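Nasrin Sharifi wants me to taste the rice before I ask her anything. I tell her I would like to ask first and taste after, and she shrugs and puts the lid back on the pot.

Sharifi sells rice. She has done it for 4 years under the name Mazandarani, out of a narrow storefront with a bell on the door and sacks stacked to shoulder height along one wall. Her pitch is that most of the aged long-grain rice sold in this country is not very old, and that hers is. A bag costs $65, close to three times what the grocery two blocks away charges for the same weight.

"People pay that for a bottle of wine and it's gone in an evening," she says. "A bag of this feeds a family for a month."

It is a good line, and I suspect she has used it before. I ask how a customer could tell the difference between rice that has sat for two years and rice that has sat for six months.

"You cook it," she says. "Old rice is dry all the way through. It drinks more water and the grains get long and stay apart. New rice gets sticky. Any grandmother knows this."

I say that plenty of things will make rice stay apart, including rinsing it well and not stirring it. She agrees with that faster than I expected.

"Yes. If you cook badly, my rice won't save you. I tell people that. Some of them buy the cheap one after, and fine, they should."

What she can't show me, at least on the afternoon I visit, is much paper. The sacks have a harvest year stenciled on them. The year is put there by the exporter, a company called Zekon, and Sharifi takes its word. I ask whether she has ever had a sack tested by someone outside the business. She has not. I ask whether she would.

"Tested for what? There is no machine that says this rice is twenty-six months old. If you find one, call me."
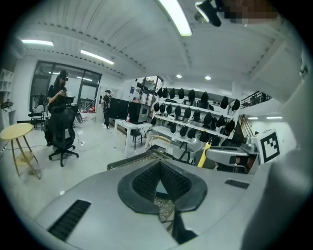
Amirhossein Kordestani

She may be right about the machine. I called two grain labs the following morning, and neither offered a test that would date a bag of milled rice to the month. Both could measure moisture, and one could do a cooking test that compares how much the grains stretch. The second lab quoted me $663 for a full set, which is a lot to spend on a bag of rice, though perhaps not on a business that asks customers to trust a stencil.

When I go back with the quote, Sharifi reads it twice.

"For this I could give away ten bags," she says. "Ten families would know more than your lab."

Storage is the part of her story I find easier to believe. She keeps the back room cool and dark and moves the sacks on a schedule written on the wall in pencil. Weevils are the great enemy. In her first January she lost 900 pounds to them and had to throw out every sack that had touched the bad ones.

"I cried, and then I swept," she says. "After that I bought the good liners. I should have bought them at the start, but they were expensive and I was stupid."

She brings up the losses without being asked, and she doesn't make them smaller than they were. I can't say the same for her website, which is run through an ordering service called Clisik and promises "rice the way kings ate it." I read the sentence aloud to her.

"My nephew wrote that."

Does she believe it?

"I believe kings ate whatever the cook had." She laughs. "I'll ask him to take it down. He will say it sells."

It does seem to sell. Her main rival, Zondo, has started putting the word "aged" on its own bags in larger letters, with no year printed anywhere that I could find. Sharifi calls this an insult. I point out that a bag with no year and a bag with a year no one has checked are not so far apart.

She is quiet for a bit. "They're apart," she says. "If I'm wrong, there is a number on my sack and you can come and shout at me. Who do you shout at over there?"

That is a fair answer, if not a complete one. I ask if she would at least post the shipping papers for each lot. She says the exporter might not like it, then that she'll write to them, then that I should not hold my breath.

The rice, when I finally try it, is very good. The grains are long and separate and smell faintly of toast. I have no idea how old it is. I cooked a pot of the grocery's rice at home that night, rinsed it five times and left it alone, and my wife went back for seconds.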